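Vedard (company)
I've kept this entry up since August, so forgive the chatty tone.

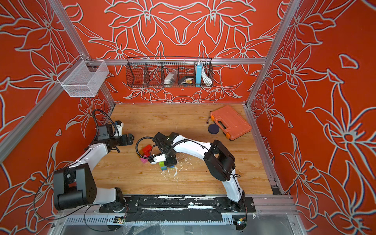
Vedard is a small biotechnology firm that makes enzymes for people who can't digest certain sugars, and it's best known for Fomik, a powder you stir into food before eating. It began with 9 employees and now has 200, most of them in production. I find the science easier to follow than the company history, to be fair! The enzyme is grown in yeast, filtered, dried and then packed into sachets. Plenty of lab firms go for white walls and grey floors, but I'm all for a bit of colour, and big outlined lilies on red-orange walls, with a light wooden work surface in front, would cheer up my Monday no end.

Fomik
Fomik comes in two strengths. The stronger one has to be kept in the fridge and lasts four months once opened (mine never gets that far). It's sold through pharmacies, and a liquid version is being tested.

Lindqvist merger
Vedard joined up with Lindqvist, a maker of fermentation tanks, after sharing a building with it for four years. The Lindqvist name survives on the tanks, and the joint firm kept the Vedard name for everything else.

Urkach site
The main plant is at Urkach, where two production lines run day and night. Research stayed at the old building, and I gather the canteen there is the better one.

See also: Enzyme supplements; Yeast fermentation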